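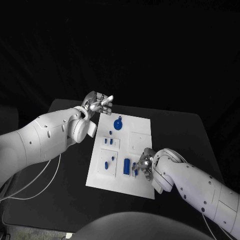

The Riviere Family Papers Kit is made for people like me, who have inherited a suitcase of wartime letters and have been frightened of it for years. Mine belonged to my grandmother's brother, Opa Joos to us kids, who left Antwerp in 1940 with his wife and a baby and ended up in Australia nine years later by way of three countries and more rented rooms than he could ever list. You don't need a special work surface to get going.

I bought the kit from Skakirier for $118 and I've used it most evenings through September. I love it, and I'll try to be fair about the bits I don't.

What you get is 288 clear sleeves in four sizes, 4 flat boxes with lift-off lids, a roll of cotton tape, two soft pencils and a booklet. The sleeves are the star. They're stiff enough that a folded ration notice can slide in without catching, and they open on two sides, so you aren't pushing brittle paper down into a pocket and hoping. My favourite thing in the whole suitcase, a postcard Joos wrote to his sister from a farm where he was pulling turnips, had been bent in half since before I was born. It's lying flat in its own sleeve now and I can read both sides at the kitchen table with a cup of tea at a sensible distance!

The booklet surprised me. I expected a page of warnings about sticky tape (there is one, and fair enough). The rest is a really good guide to working out the order of undated letters: censor stamps, changes of address, who is mentioned as being ill, who stops being mentioned. I had a bundle from Clornville that I'd always put after the birth of the second child. Going through it the booklet's way, I found Joos asking whether the cot had been sold. So they were earlier, and that moved the family's winter there by a whole year. I rang my brother straight away and he had to go and find his glasses.

Now the grumbles. The boxes are a touch shallow, and the lids lift if you fill them properly. I have roughly 600 sheets, counting the carbon copies of his immigration forms, so one kit was never going to do me, and Skakirier doesn't sell the sleeves separately yet. The largest sleeve is too small for a newspaper page. And the pencils are horrible. Use your own.

There's also not much in there for photographs. A few sleeves fit snapshots but the booklet gives them half a page, and anyone whose family left mostly pictures would be better off with an album-style kit.

For letters, though, I haven't used anything nicer. I've already put my name down for a second one at the shop in Usley, and my cousin wants to borrow the booklet before her next visit to her mum.

Terence Ackroyd
28/09/2025

Recent reviews
Two hand-held magnifiers for faded ink
Recording your grandparents: a pocket recorder for under $100
A folding wall chart for very large families
Reading old Flemish handwriting, the workbook

Contact us | Copyright 2025 | Back to top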